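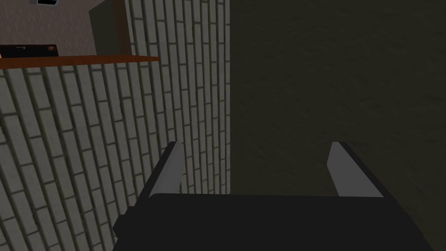 December, 7.40 am

Dye vat notes, cont. Vat 2 came in flat again overnight. pH reading 9.1 at the top, lower down near the sediment, so either the probe is drifting or I didn't stir long enough. Probably both. Recalibrated the probe, rinsed, tried again – 9.3. Fine. Leaving it.

Weighed out the wool for the mordant test. 382 g all up, split into the usual skeins, alum on half, nothing on the rest. Scoured them twice, the Olszewski fleece is still greasy at the tips. Apinya says soak it longer and stop fussing. She has a point.

Water is from the tank this time, not the mains. Colour on the last lot went greyish and I reckon it's the minerals. Will know more when the skeins are out.

9.15. Indigo reduction slow. Bath at 50, should be yellow-green under the skin by now, more of a murky teal. Added a bit more fructose, lid on, walked away. Gave it 30 minutes. Better.
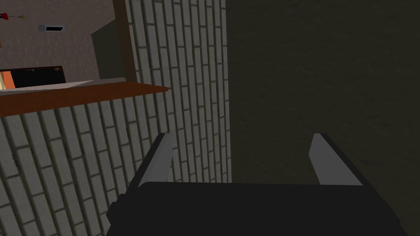 First dip, five min, squeezed under the surface, out to air on the rack. Went green to blue nice and even exept where the tie was too tight. Loosen ties!! Chia-jung wrote the same thing in her notes last winter and I ignored it.

Second dip same again. Unmordanted skeins look no different to the alum ones, as expected for indigo, but we need them both for the madder overdye so keep the labels ON.

Madder: the Rellus batch is coarser than the old tin. Needs grinding again, and some 1,000 mL more water than the recipe card says or it just sits there like mud. Keep under 70 or it browns.

To do
– order soda ash, down to the last scoop
– lightfast strips in the north window, cover half
– ask Chia-jung where teh good thermometer went
– vinegar rinse for all skeins before lunch tomorrow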